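Section 4: The kitchenette (sink and toaster oven)

Sarkia Garden Studio – Set-up and User Guide
Revised December 10, 2025

By now you should have finished Section 3 and have a floor that is level, or at least a floor you have stopped arguing with. This section covers the kitchenette, meaning one sink and one toaster oven. The brochure calls it a "full cooking zone". We only write the manual.

Before you start you will need:

- the sealant tube from Bag 6 (the small one; the large one is for the windows)
- a soft cloth
- a roll of masking tape
- one slice of bread you don't mind losing

4.1 Checking the sink

1. Peel off any protective film from the bowl and the rim. It hides best in the corners, where it will turn grey over the years and be blamed on the water.

2. Run a finger along the join between the rim and the worktop. If you can feel a gap, lay masking tape on both sides of it, fill with sealant, smooth once and remove the tape. Smooth once. The second go is always the one that ruins it.

3. Leave the sealant overnight. The tube says two hours, but the tube has never been to Undville in November.

4. Put the plug in, fill the bowl halfway and look in the cupboard underneath. If the cupboard stays dry, let the water out and look again. Most leaks wait for this second part.

5. Wipe the steel along the brushing, never across it or in circles.

Note: Stainless steel will mark. Pale scuffs in the bowl are normal and will be joined by others. Customers who ring on 205 to report the first scratch are given our sympathy, and nothing else.

Caution: Do not use wire wool, bleach or the green side of the sponge. Never pour hot fat down the waste pipe. It is a narrow pipe and has a long memory.

4.2 Placing the toaster oven

1. Stand the oven on a flat, heatproof surface, well clear of the sink, with a hand's width of space behind it and on both sides.

2. If you have put a cloth on the worktop to protect it, take it away before switching on. The oven gets hot underneath as well.

3. Open the door fully and check that it folds down without meeting anything. The door is hinged at the bottom and needs more room than people give it. Bear in mind that you will be standing there too.

4. Slide the wire rack in until it sits level. A rack that slopes forwards will deliver your toast to you before you have asked for it.

5. Plug the oven straight into the wall socket (part 929 in the wiring plan). No extension leads – not even the good one. 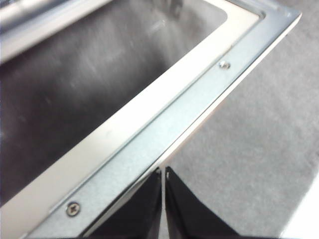
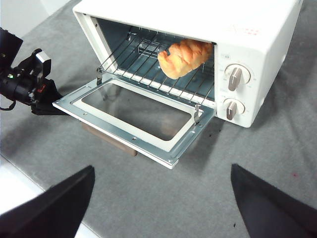
4.3 First use

1. Run the oven empty for ten minutes with a window open. There will be a smell, and possibly a little smoke. Both should go off by the end. If they don't, unplug it and ring us.

2. Let it cool, then wipe the rack with a damp cloth.

3. Put your slice of bread on the rack and shut the door. Start with a short time. You can always toast it more.

4. Stay in the room. This is a small building and you have only just finished putting it up.

5. When the bread is golden brown, turn the controls off, fold the door down and take the slice out with wooden tongs. Write down the setting you used, as you will not remember it.

Caution: The door, the walls and the rack stay hot well after the oven is off. Don't use the open door as a shelf. It will take a plate nicely until the day it doesn't.

4.4 Looking after both

Empty the crumbs once a week. Do it over the bin and not over the sink, or you will be reading 4.1 again with less patience. Spare racks are sold as part 1381, and sealant comes with the Bavum repair kit. Neither is covered by the guarantee if the damage was done with a screwdriver, and we can usually tell.

Carry on to Section 5, Shelves, when the sealant has set.

Related pages
Section 3: Floor and skirting
Section 5: Shelves
Uniyal window catches – fitting sheet
What is in Bag 6?

Comments (3)

Smoothed the sealant twice. You were right.

Is the large tube all right for the sink if the small one has gone hard? Asking before I do it, for once.

Setting 3 was far too much for thin sliced. Otherwise 4.3 went as written, and the smell had gone by the time I'd made the tea.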